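Finishing a light wood table: oil or water-based poly?

Skindano Woodworking Forum > Finishing

plankton_pete
Started 2022-04-02

I just got hold of a gorgeous long table top, pale wood, straight edges, and I want to keep it pale! My wife is voting for hardwax oil (she picked up a can of Flornari) and I'm leaning water-based poly. It's 90 inches long and will get daily abuse from two kids. What would you do?

SawdustSarmite
Oil, oil, oil! I did our kitchen table with Flornari and I still pet it every time I walk by. Two thin coats, buff like crazy, done. When the kids scratch it you sand that one spot and wipe on more. Try that with poly.
Sarmīte Stankevičius

grislow_fan
Going to disagree with Sarmīte, sorry! Oil yellowed my maple within a year. Grislow water-based stays clear, and I get 16 hours between coats without any trouble. My desk has four coats and it has survived markers, glue and a cat.

SawdustSarmite
Which oil though? The plain one ambers, sure. The one with a bit of white pigment doesn't, at least not on my ash.

heino_z
Love this topic. Pete, look at how much bare top you're going to be staring at before you decide on sheen. Light wood tables: 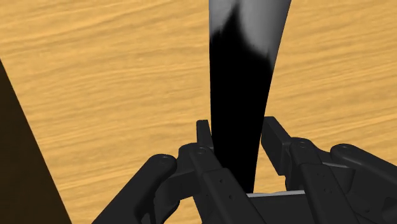
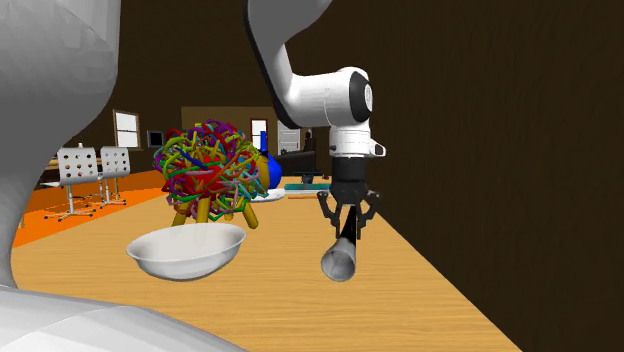
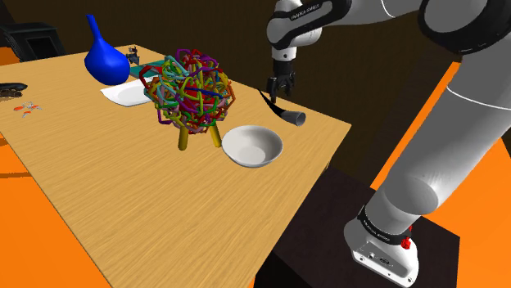 On a big pale surface I'd go matte every time. Gloss shows every wipe mark, and satin isn't much better under a window. I also raise the grain first with a damp rag, let it dry overnight, then a light pass with 220. Makes a huge difference with water-based!
Heino Žukauskas

plankton_pete
Matte it is, then. Heino, do you thin the first coat?

heino_z
A splash of water, yes. I never measure it.

grislow_fan
I wouldn't thin it. The can says not to, and mine went on fine straight.

toomtoom
Toom had the matte Grislow for 148 last time I was in, for the big can. Pricey, but wow does it go a long way. Do a test board with both and put your coffee on it for a week!

plankton_pete
Test board is cut, both finishes going on tonight. My wife gets the left half.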